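House rules for the picking cell, second version

2025-04-25

I rewrote the rules for our picking cell in March, and a few people who run similar setups asked to see them. I have put them into ordinary sentences here, with the reasoning where I remember it. They are small rules. Most of them fit on the sheet taped up next to the controller, and the ones that don't are in the logbook.

The first version came from my time at Kelten, where we had a proper fenced cell and a safety officer who signed things. I copied that document almost word for word when I started on the Zollis project. It ran to 15 pages and people read the first two. The new one is 4 pages, and I have watched people go back to it, so I count that as an improvement.

Some of what was in the old version belongs in the risk assessment and has gone back there. If you have an industrial arm, you need a risk assessment for your own cell, done by someone who knows how, and none of what follows replaces it. These are the working habits that sit on top.

Start with the stop button. Whoever starts a run presses it once before the first motion of the day, checks that the arm won't move, and resets. It takes under a minute. We write it in the logbook with initials. The old rule said "regularly", and I found a gap of 9 working days in the log, so now it says every day.

Speed comes next. Any new grasp code runs at reduced speed until it has finished a full session without a protective stop. After that the person who wrote the code can ask for it to be raised, and someone else has to agree. I used to let people approve their own changes. The trouble was mostly on late afternoons, when everybody wanted one more result before going home. 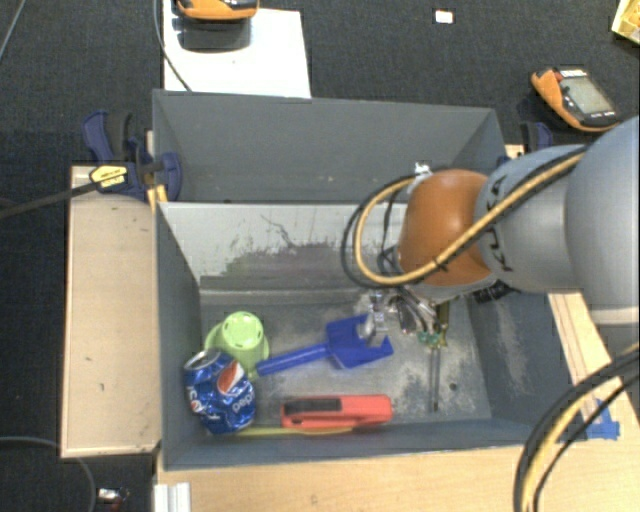 Fixtures get their own page, as they caused most of our wasted sessions. Anything the arm can push against has to be fixed down, and fixed in the same place each time. If the bin creeps even a little, the calibration is wrong and the planner will happily send the fingertips into a wall it thinks is further off. Bar clamps are fine for this. We hold the gray bin with blue and black ones, with a piece of wood between the clamp and the bin wall at the left, and the rule is that you put a hand on every clamp and try to move it before the cell is closed. Scratches and scuffs on the bin are allowed. The divider has a big dark worn patch on it and I don't plan to replace it for that. Cracks are another matter, and so are sharp burrs, and a bin with either one comes out of use the same day.

Cables were one line in the old version ("keep cables tidy") and are now a short section. The bundle on the arm must have enough slack for the full range of the wrist and no more than that. Before a new motion set, someone jogs the last joint slowly to both ends while watching the loop. If it catches on anything, you stop and re-tie it. Ties go on the bundle snug enough to hold and loose enough that the jackets aren't pinched. Cables on the table or the floor are kept out of the walking path, and if one has to cross it, it gets a cover.

The rule on objects changed the most. We used to allow anything that fit in the bin. Now there is a list, and each object on it has been looked at by two people. No glass, no full containers, no batteries, nothing that leaves crumbs. Empty drink cans are on the list, dented or not, but they get thrown out when the metal starts to tear. Hand tools are allowed if the tip is blunt enough to press on your palm without thinking about it. A screwdriver passes under that rule and a scribe does not. Toys are good test objects and nearly all of them pass.

I got some pushback on the list from a colleague at Veres, who said a clutter test should be cluttered and a list makes it tame. I see the point. My answer is that you can mix 40-odd harmless things in enough ways to keep any planner busy, and adding to the list takes ten minutes.

Pendants and other handheld devices get put down where the person who needs them can reach them without leaning into the arm's range. I wrote that one after I caught myself leaning.

Then there is logging. We have 1,829 attempts recorded since the new rules started, and each one has a result code and, if it failed, a short note. The note has to say what happened in plain words. "Bad grasp" doesn't help anyone. "Closed on the rim, slipped off when lifting" does. I also ask for the session to be marked if anything in the cell was moved, even by a small amount – it is much easier to throw out a doubtful session than to find out a month later why the numbers look odd.

Last, shutting down. Arm to its parked pose, brakes on, bin emptied, objects back in their box, clamps left as they are. The pendant goes on its charger if it has one.

Two things are still open. I haven't settled on how often to redo the hand-eye calibration. Dridimetti, our other cell, does it at the start of each week, and so far we do it whenever something has been bumped, which depends on people owning up. I also want a better rule for visitors than "stand behind the line", because the line is wearing off the floor. I'll update the sheet when I have an answer to either.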